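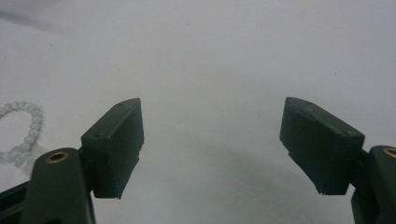

Figure 6.1 Two green fingers over a white surface.

Chapter 6
Soils and the Water They Hold

After a heavy rain, one field can be dry enough to walk on by noon while the field next to it stays muddy for days. Both fields got the same amount of rain. The difference lies in the soil.

Soil is a mixture of mineral grains, decayed plant matter, air, and water. The mineral grains come in three sizes. Sand grains are the largest and can be felt between the fingers. Silt feels like flour. Clay particles are too small to see without a microscope, and wet clay feels sticky. The share of each size in a soil is called its texture.

Between the grains are open spaces called pores. Large pores let water drain quickly. Small pores hold water against the pull of gravity — sometimes so tightly that plant roots cannot take it up.

This chapter follows the soils of the Runda Valley, where farms near the town of Okley lie on sandy ground and farms near Vidal lie on clay. The valley floor covers 4,000 acres, of which 3,000 are planted. Most of the land around Okley has to be watered in summer. At Vidal, farmers dig ditches to carry water away in spring.

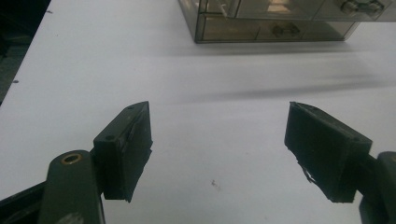

Why does a sandy soil dry out faster than a clay soil?

Sandy soil has large pores, so water moves down through it quickly and little is left near the surface. Clay soil has many small pores that hold water in place.

6.1 Measuring Soil Water

The simplest way to find out how much water a soil holds is to weigh it. A sample is dug up, weighed, dried in an oven, and weighed again. The weight lost is the weight of the water.

Suppose a sample from a Vidal field weighs 370 grams when fresh and 300 grams after drying. It held 70 grams of water. Soil scientists divide the weight of the water by the weight of the dry soil, which gives 0.23, or 23 percent.

Samples must be sealed as soon as they are dug. Soil left in an open bag loses water to the air, and the result comes out too low.

Key terms: texture, pore, drainage, water content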